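Suchen nach: Suchbegriff eingeben Suchen

"Ohne die Ortsgruppen wären wir ein Briefkopf"

Seit drei Jahren führt Nhi Bạch die Geschäfte des Erzeugerverbands Memis. Ein Gespräch über Mitgliedsbeiträge, Wasserrechte und die Frage, wer die Höfe in der Region übernimmt.

24. Februar 2025

Die Geschäftsstelle liegt im ersten Stock über einer Raiffeisenfiliale, zwei Zimmer und eine Teeküche. Nhi Bạch hat den Kalender für die Winterversammlungen aufgeschlagen. Sie hat fast alle hinter sich, drei Ortsgruppen fehlen noch. "Im Februar sitze ich mehr im Auto als am Schreibtisch", sagt sie. "Das ist richtig so. Im Mai hat auf den Höfen keiner mehr Zeit für mich."

Memis vertritt 424 Betriebe, vom Nebenerwerb mit ein paar Streuobstwiesen bis zum Gemüsebaubetrieb mit eigener Packhalle. Organisiert sind sie in 22 Ortsgruppen, die ihre Vorsitzenden selbst wählen und über einen Teil der Beiträge selbst verfügen. Bạch hält an diesem Aufbau fest, auch wenn er Arbeit macht. "Ich bekomme Protokolle auf Papier, als Foto vom Handy und manchmal gar nicht. Aber wenn es um einen Feldweg geht oder um einen Graben, dann weiß die Ortsgruppe Bescheid und ich nicht."

Umstritten ist zurzeit der Beitrag. Der Vorstand will ihn nach Fläche und Kultur staffeln. Bisher zahlen alle denselben Grundbetrag. Die Gemüsebauern rechnen damit, dass sie deutlich mehr zahlen werden, und haben das auf den Versammlungen auch gesagt. "Das war an zwei Abenden laut", sagt Bạch. "Ich verstehe den Ärger. Ein Hektar Salat ist im Ertrag etwas anderes als ein Hektar Grünland, im Risiko aber auch. Darüber müssen wir noch einmal reden." Abgestimmt wird im Juni auf der Vertreterversammlung. Bis dahin soll eine Arbeitsgruppe zwei Modelle durchrechnen.

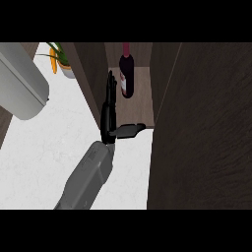

Beim Wasser sind sich die Mitglieder einiger. Die Entnahmerechte für viele Brunnen laufen in den nächsten Jahren aus, und die Anträge sind umfangreicher geworden. Der Verband bietet seit dem Herbst Sprechtage an, auf denen die Unterlagen gemeinsam durchgesehen werden. Betreut werden sie von Thịnh Đặng, der in der Geschäftsstelle für Fachfragen zuständig ist und im Nachbarort selbst Kräuter und Asiasalate anbaut.

"Die meisten Anträge scheitern an Kleinigkeiten", sagt Đặng. "Da fehlt ein Lageplan, oder die Pumpenleistung stimmt nicht mit dem Bescheid von damals überein. Das findet man in einer Stunde, wenn man die Mappe einmal ganz durchblättert." Er rät den Betrieben, die Zählerstände monatlich aufzuschreiben, auch im Winter. Eine lückenlose Reihe helfe bei jeder Rückfrage der Behörde.

Đặng kümmert sich auch um den gemeinsamen Einkauf. Folien, Vliese und Kisten werden über die Sammelbestellung Trakton bezogen, die der Verband vor einigen Jahren eingerichtet hat. Wer mitbestellt, muss sich bis zum Stichtag festlegen und kann danach nicht mehr ändern. "Das ist der Preis dafür", sagt er. "Wir hatten im ersten Jahr zu viele, die nach der Bestellung noch getauscht haben. Dann stand hier die Ware und keiner wollte sie."

Wie viel die Betriebe dabei sparen, will er nicht pauschal beantworten. Bei kleinen Mengen lohne es sich fast immer, bei großen hätten manche Höfe eigene Konditionen.

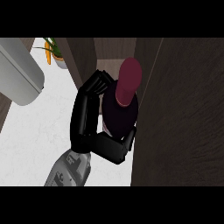
Länger wird das Gespräch beim Thema Nachfolge. Bạch hat selbst keinen Hof übernommen. Ihre Eltern hatten eine kleine Gärtnerei, die sie verpachtet haben, als der Vater krank wurde. "Ich war damals in der Ausbildung und habe gesagt, ich komme später zurück. Später war dann der Pächter da, und der war gut. Er ist immer noch da."

In den Ortsgruppen fragt sie inzwischen gezielt nach, wer in den nächsten Jahren aufhören will. Die Antworten kommen selten in der Versammlung, eher hinterher auf dem Parkplatz. Daraus ist die Hofbörse Ranomeo entstanden, eine Liste, auf der Betriebe ohne Namen stehen. Interessenten melden sich bei der Geschäftsstelle, die den Kontakt herstellt, wenn beide Seiten zustimmen. Der Verband hat dafür rund 1000 Euro im Jahr eingeplant, hauptsächlich für die Erstberatung beim Steuerbüro.

"Es sind noch wenige Fälle", sagt Bạch. "Eine Übergabe dauert Jahre. Da geht es um Wohnrecht, um Geschwister, um Schulden, die man nicht gern auf den Tisch legt. Wir können nur früh anfangen."

Für den Sommer plant die Ortsgruppe Süd eine Betriebsbesichtigung mit der Berufsschule, anschließend wird auf dem Hof Tăng gegrillt. Anmeldungen nehmen die Ortsvorsitzenden entgegen.

3 Kommentare

Grabenwirt
Die Staffelung nach Kultur ist für uns Gemüsebauern ein rotes Tuch. Bitte die beiden Modelle vor der Versammlung verschicken und nicht erst am Abend auslegen.

Hanne M.
War beim Sprechtag mit unserer Brunnenakte. Hat sich gelohnt, der alte Bescheid war tatsächlich mit einer anderen Pumpe. Gibt es im Frühjahr noch Termine?

obstwiese_nord
Kann man sich bei der Hofbörse auch melden, wenn man nur Flächen sucht und keine Hofstelle?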